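Setting feeding times on the Flindidero door unit

Section 14: Meal reminders

The Flindidero wall panel can sound a reminder for each pet in the house. Set the clock first (Section 2). Reminders will not run while the clock is flashing.

1. Press and hold Menu until the panel beeps.

2. Turn the dial to Reminders and press it once. The first empty slot is shown.

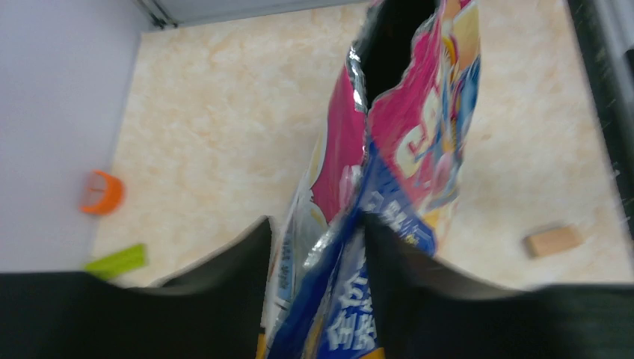
3. Turn the dial to the hour you want, press, then do the same for the minutes.

4. Choose a tone. Tone 1 is the quietest and may not carry to upstairs rooms.

5. Press Save. The slot number stays lit.

Note: the panel holds up to 166 reminders. When the memory is full, Save has no effect until you delete one.

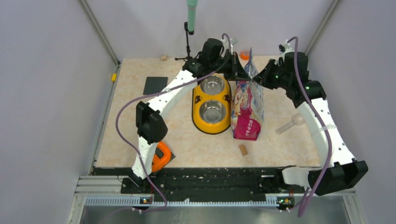
To change a reminder, select its slot and repeat steps 3 to 5. To delete it, hold the dial down until the slot number goes out – a short press only skips to the next slot.

Caution: do not remove the back cover to reset the panel. Use the Reset hole on the underside and a straightened paper clip.

Naming a slot
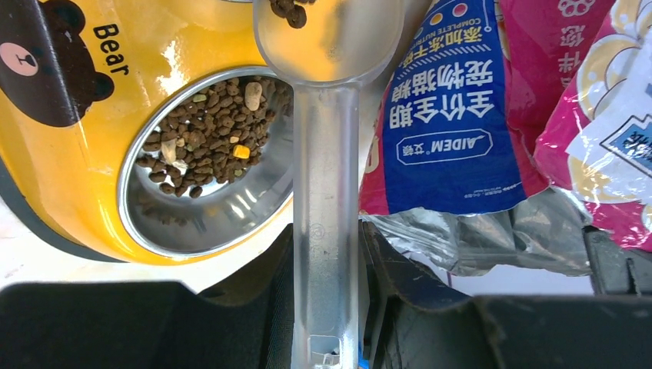
Slots can carry a name of up to eight letters, entered with the dial. Short names are easier to read from across the room. If you have several animals, use whatever is already on their dishes: for a yellow bowl holder with "Bear" printed on the rim, enter BEAR. Names are kept if the power fails, but the clock is not.

Panels sold before December use the older Brelgate menu. On these, Reminders is found under Household, and names cannot be entered. The Burnel extension sounder works with both versions and needs no settings of its own.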